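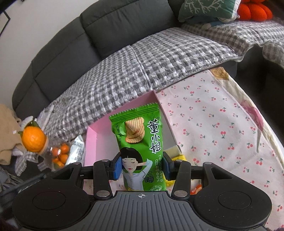 Green bag of chips with the serrated top edge, 董小姐 on the front.

Casutance bag sealer, reviewed
April 2025

We go through a lot of chips in our house and hardly ever finish a bag in one sitting. Pegs work for a day or so, but in a Brisbane summer anything left in the pantry goes soft by the second night. I bought the Casutance handheld sealer last July and it has lived in the second drawer since.

It's a small heat sealer with a cutter on the other end. You flip the safety switch, wait for it to warm up, clamp it over the corner of the bag and drag it across. The instructions say five seconds of warming. Mine needs closer to ten.

Foil-lined chip and biscuit packets seal well if you go slowly. Too fast and you get gaps, too slow and the plastic puckers and sometimes melts through. I wasted most of a bag of frozen peas learning that. Thin bread bags are hopeless, and so are the paper-feel packets some muesli now comes in. Thick zip pouches of coffee need two passes.

Batteries are my main complaint. It takes 2 AAs, not included, and the seal gets patchy well before they go flat. I put in rechargeables and they were noticeably weaker, so I went back to ordinary ones.

The magnet on the back is strong enough to hold it on the fridge, though the grey plastic has already scuffed. The cutter is fine on soft packets - I still use scissors for anything heavy.

I had a Mondo one before this. It was cheaper and the hinge snapped after a few months. The Wirkau benchtop model does a much neater job, but it needs a power point and takes up 30 cm of bench, too much for a few packets of bikkies.

Worth buying if you mostly have foil packets. For bread and frozen veg, stick with clips.

Three and a half stars.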